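Buy Fewer Grippers and Spend the Rest on the Table

Opinion | January 2026

Print this page | E-mail this article
14 shares | 6 comments

Our budget meeting last year took most of a morning, and nearly all of it went to one line. The line said "handheld grippers, six units." We argued over whether it should be six or eight. The line below it said "household items and sundries" and had a number next to it that would not have covered a decent lunch for the people in the room. It passed without a word.

I plan equipment for a small group in Clernano that records household handling work. People carry a gripper tool with a camera on it into kitchens and dining rooms, and they pick up, move and put down the things found there. The recordings are used to train robot arms. I have now been through two rounds of buying for this, and I think most groups our size split the money badly. They buy too many tools and too little of everything the tools are pointed at.

The tool is the easy part to buy. It has a price, a supplier and a delivery date. Ours came from Dronach at $2000 each, and I have no complaint about them. A quote for six of them fits on one page and anybody can approve it. The trouble is that six tools can only produce six times as much work if six people are free, in six different rooms, with six sets of objects that haven't already been handled to death. We had two people and a rented apartment.

So four of the units sat in a closet from June until the end of the year. That was $8000 doing nothing. I signed for it, and I would rather other people didn't.

The things we ran short of were small. Snack packets are the best example. A shiny packet is one of the harder things for a gripper to deal with. It gives when you squeeze it, it slides in its box, and it catches the light in a different way each time you come at it. If you want a robot to cope with packets, you need a lot of recordings of packets, and the packets need to be different. After enough squeezing they go soft and creased, and then you are recording a kind of packet that no one has in the house. We had budgeted for one shopping trip. We needed one every week.

The same goes for where the work is done. A bench in a lab is cheap and always available, and I understand why people plan around it. But a bench has nothing on it that you didn't put there. A family dining table has a mat with a pattern, a cover for the food, wrapped sweets left out, chairs in the way and somebody's clothes over the back of one of them. All of that ends up in the camera's view, and all of it will be in the robot's view later if anyone ever sells one to that family. Getting into real homes costs money. You pay the household. You pay for travel and for the hour that is lost while dinner is cleared. You pay for the visit that gets canceled. None of this looks like equipment, so it gets left out of the equipment budget, and often out of every other budget too.

I kept a record of one stretch of work, and it changed my mind more than any meeting did. Over 58 hours on site we kept 333 recordings. The plan had said 2000. I had worked out the planned figure by taking how long it takes to pick up a thing and put it down, adding a little, and dividing. The tools did not fail once in that time. The hours went on setting out objects, putting them back, charging, moving to the next room, and throwing away recordings where the hand moved too fast and the picture smeared. A third tool would have added nothing to the 333. A third person whose whole job was resetting the table might have doubled it.

There is a fair argument on the other side. A colleague at Amaral, which does similar work in warehouses, buys spares up front as a rule. Prices go up, models get dropped, and if half your recordings come from one version of a gripper and half from another, you may have a problem matching them. I accept that. It's a reason to buy one spare, or two if the supplier is slow. It does not get you to six. It also applies to a warehouse with two shifts a day far more than it does to us.

The other argument I hear is that grant money has to be spent on things. Equipment is allowed, groceries are awkward, and paying a family for the use of their table is more awkward still. This is true, and it is how we ended up with a closet. But the rules had more room in them than we thought. When I wrote "consumable test objects, replaced weekly" in place of "sundries," and gave a unit cost, it was approved the same week. Household payments took longer and needed two forms. I had assumed they weren't possible and had never asked.

For this year's project, which we are calling Cledum, I have put in for two working tools and one spare. Pads and batteries have their own line, because gripping pads wear and a worn pad changes how the tool holds a thing. Objects have a line that is larger than the spare tool. Access to homes is the biggest item after wages. There is also a part-time post for resetting, which I expect to be the first thing somebody tries to cut.

I'd ask anyone writing a similar plan to do one exercise before requesting quotes. Borrow or rent a single tool for a week, take it to a real table and write down where the time goes. Ours would have cost us a few hundred dollars and saved several thousand. Suppliers will usually agree to it if you ask early - Dronach did, once I got around to asking, after we already owned six.

I also think reviewers should stop treating a high unit count as a sign of ambition. I've sat on that side as well, and I have marked up a proposal for having ten of something. I didn't ask how many pairs of hands there were or what would be on the table. Those two questions would have told me far more about whether the money would be used.

We have since lent two of our closet units to another group in town. They have four students and no tools, and they are getting good use out of them. The other two are for sale, with cases.
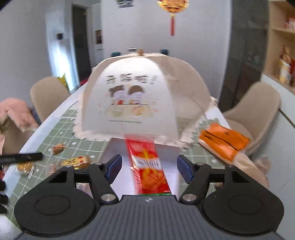 Photo: Cledum project, Clernano

Contact the editors | Copyright 2026. All rights reserved. | Back to top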